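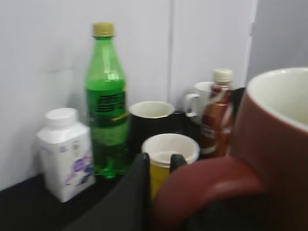 Chapter 2: Who Collects the Tax, and When

By the end of this chapter you should be able to:
- say who owes a sales tax and who hands it over
- read a filing calendar
- work out a simple late charge

Start with a shop. Kovcombe, a small town, one grocer, Lakshmi Pai. She sells drinks, snacks, cups, that kind of thing. Customer pays the price plus tax. The tax part isn't hers. She holds it, then sends it in with a return. Buyer bears it, seller remits it -- keep those two words apart, the exam markers do.

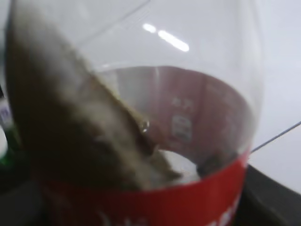
2.1 Registration

Before collecting anything, a seller registers. Number goes on every invoice. Krishnamoorthy Pillai runs a market stall and sells under the town's limit, so he doesn't have to register. He may choose to. Why would he? Mostly to claim back tax paid on his purchases. More on that in the next chapter.

Key terms: taxable person, threshold, return, tax period, remittance.

A mixed sale is harder. Say a gift set, one drink and one mug, single price. If the two goods carry different rates the seller must split the price.

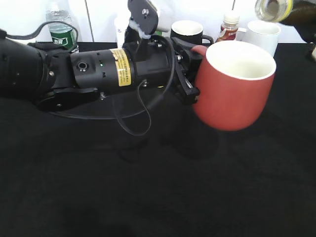
Fig. 2.1 Red mug

The split has to be done on a fair basis and written down. Usually the separate selling prices. Keep teh worksheet with the invoice.

Worked case. Golestani Supply has 1554 in tax due for May. Return filed 16 days late. Late charge is 2 a day, so 32. Total to send: 1586. Interest is seperate and we ignore it for now.

Notice the charge runs on days, not on the tax owed. Some places do it the other way. Check the local rule first, always. 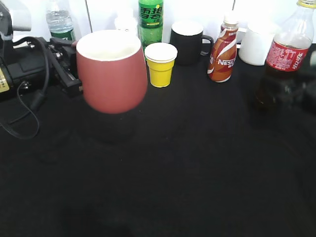 2.2 The Filing Calendar

Monthly filers, quarterly filers, yearly filers. Bigger sellers file more often. When a due date lands on a holiday it normally moves to the next working day -- but the tax period itself stays put.

Related chapters
Input Credits and Refunds
Keeping Invoices: The Prinitz Case
Extensions and Amended Returns
Review Problems, p. 85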